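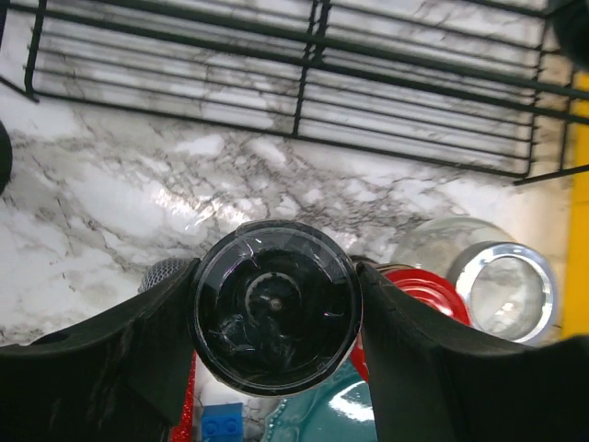
So my project for Personal Finance was supposed to be on compound interest, and I did start it, I swear. But then my car needed a tire the same week my phone bill came out, and I had to ask my roommate for gas money (so embarrassing!), and I went to Ms. Kļaviņa and asked if I could switch. She said yes as long as I kept a real log and didn't just write about my feelings. There are some feelings in it anyway, sorry.

## What I wanted to find out

Could I start an emergency fund on a part-time paycheck without picking up extra shifts? I work evenings at Skerkham, the garden supply place out past the bus depot, and my hours are what they are. Asking for more in summer is pointless when everybody's cousin is home from school and wants them too.

I asked my friend Temitope Okoro to do it along with me so I'd have something to compare. She gets paid weekly and I get paid every other week, and we spend money in totally different ways. She's a one-big-thing person. I'm a lots-of-little-things person, mostly iced coffee and those gas station pretzels.

## How we set it up

The textbook says to save for emergencies first and then live on what's left, but it doesn't say much about how you're supposed to do that when the rent comes out two days after payday. So we each tried a different way for six weeks.

- **Me:** a set transfer to savings the morning my pay landed, before I looked at my balance.
- **Temitope:** whatever was left in checking the night before her next payday went to savings, all of it.

For a goal we used one month of my basic bills, which came to $1,527. That's my share of the rent, groceries, phone, car insurance, gas, and the laundry machines. I left out eating out, and I left out Raju (the cat), then felt terrible and put his food back in. It's in the total.

We weren't trying to hit the whole goal by the end of the project. It was more so we'd have a finish line to look at.

## The log

I used a plain spreadsheet with the date, the amount, and a notes column. The notes ended up being the most useful part by far! When I read back through them I could see I got weird about money on the same kind of day every time, which was the day after a closing shift. I'd be tired, I'd skip making lunch, and I'd buy it instead. Temitope's notes were mostly "forgot to write this down, guessing," so take her numbers with a little salt.
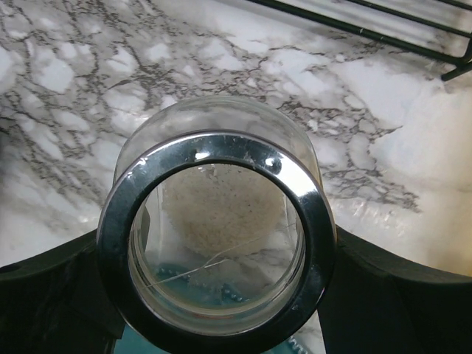

*Page last changed: Wednesday, July 31, 2019*

## What happened

I ended up with $274 in savings. I know that doesn't sound like a ton next to the goal, but I had zero when I started, and I still paid everything on time. I pulled money back out once, for a copay, and I went back and forth on whether to count that as failing. Ms. Kļaviņa said a copay is pretty much what the fund is for, so the $274 is what was there after I took it out.

Temitope saved less than I did. Her first few weeks were great and then there was a concert, and then a birthday, and the leftover kept being nothing. She told me I could put that in. She also pointed out that her way never made her nervous about her rent, and mine did, especially the first payday, when I checked my balance like every hour.

## Stuff that got in the way

My bank held one transfer over a long weekend, so the log looks like I skipped it and then did two close together. I also set my transfer too high at first and had to lower it, and that makes the weeks hard to compare. Kipchumba Lukumay read my draft and said I should've kept the amount the same the whole time or else started over. He's right, but I'd run out of term.

Also it's just the two of us! I can't say one way is better for everybody from that.

## What I'm doing next

I'm keeping the payday transfer going at the lower amount. Temitope is switching to it too, with a smaller one every week, and we're going to compare spreadsheets again in November.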